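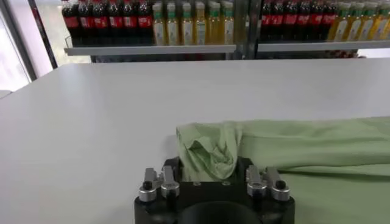 Zelstead council resolution, who is it for?

dkowal_4
The council votes in August on the resolution condemning threats against houses of worship. Akbari's draft is one page. The minority bloc now has its own version that names specific groups and asks the state to review grants. Does anyone know if both get a vote?

RiverRd
Both are on the agenda. Mitra Akbari's goes first. If it passes, the other one can still be offered as an amendment.

tall_paul
Neither one does anything. No money, no police hours. They want a roll call they can put on a mailer.

dkowal_4
Drelholm passed one like it last year and the county added patrols afterward.

tall_paul
The patrols were in the budget before that vote. Go read the minutes.

hmarsh
I read them. The patrol money was there but it wasn't assigned to anything until after the resolution. So you're both partly right.

RiverRd
The petition for the tougher version has 600 names. I checked the list on the clerk's page and 41 are from outside town.

Conik_Ave
So more than 500 are from here. I signed it. The Akbari draft is so general you could read it at any meeting on any subject.

hmarsh
General is why it might get all the votes. The grant review part will lose two members at least.

Conik_Ave
Then let them vote no and explain it.

tall_paul
And there's your mailer.

dkowal_4
Is public comment before or after the first vote?

RiverRd
Before. Sign up at the clerk's desk by 5 pm, three minutes each.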